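Betreff: Re: [Saitenliste] Mitschnitte Brinkmann-Trio, Stand der Dinge

Hallo zusammen,

Carola Hinrichs schrieb im März 2022:
> Ich habe beim Ausräumen noch drei Kassetten vom
> Brinkmann-Trio gefunden, beschriftet nur mit "Isum".
> Weiß jemand, ob das der Auftritt mit Bolletti am
> Bass ist? Und lohnt sich das Digitalisieren, oder
> gibt es das alles schon auf der CD?

Bolletti kam erst nach der Englandreise dazu, also nach dem Konzert in Millincombe. In Isum hat das Trio meines Wissens zweimal gespielt, einmal davor und einmal danach. Wenn auf einer der Kassetten "Langer Deich" mit dem gestrichenen Basssolo drauf ist, ist es der spätere Abend. Vorher haben sie das Stück ohne Solo gespielt und deutlich schneller.

Auf der CD ist von Isum nur die Zugabe, und die ist ausgeblendet. Der Rest stammt aus Millincombe. Digitalisieren lohnt sich also auf jeden Fall. Bitte vorher nicht mehrfach abspielen, die Bänder aus der Zeit sind empfindlich. Ein Deck mit einstellbarem Tonkopf kann ich verleihen.

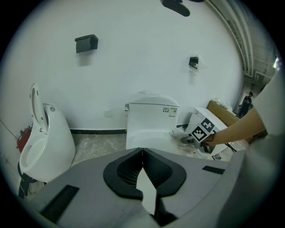
Zur Auflage der CD, weil das auch gefragt wurde: Gepresst wurden 2000 Stück, nicht 3000, wie es im Beiheft der zweiten Ausgabe steht. Die Nachpressung erkennt man am fehlenden Textblatt. Klanglich nehmen sich die beiden nichts.

Carola, schreib mir bitte direkt wegen der Übergabe. Im September bin ich länger weg, davor geht es fast immer.

Gruß
Henning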